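Setting the table in a small kitchen, a thread. I moved to Drumbridge in February and for months I ate from the pan, standing. Now I try to do it properly. 1/8

First thing was the dishes. I had brought two bowls from Midtbø and everything else stayed there with my sister. So I went to the op shop in Wollon on a Saturday morning, very early, and there was already a queue.

2/8
I did not look for a set. A full set was 60 dollars and had gravy boats in it. I chose single pieces, in colours I like to see at breakfast. Blue, teal, and white for resting the eyes.

3/8
The cutlery is also mixed. The lady at the counter asked if I was sure, the handles do not match. I was sure! I paid 15 dollars for the whole bag.

4/8
A tray is my best advice for a small kitchen. Food, sauce, bread, all on it, one trip from the bench. My old one from Hodar was too narrow and I dropped a jar of beetroot from it. The grout still remembers.

5/8
Napkins: I wash them at 60 and fold them when they are still a bit damp, then no ironing is needed. Dark colours forgive tomato. I learned this word "serviette" here and I use it when my neighbour comes for tea.

6/8
My order is always the same - big things first, then plates, then the cup, and the cutlery at the end. Tray in the middle, plates to the left of it, white cup on the right. Spoon, fork and knife are still waiting to be straightened, and the navy napkin is folded already.

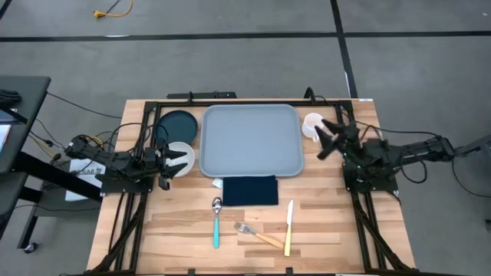
7/8
Next I want to find a second cup. If somebody sees a white one with a handle in Wollon, please write to me.

8/8
Tomorrow is pumpkin soup, so the bowls from Midtbø will get their turn too. Good night from Drumbridge.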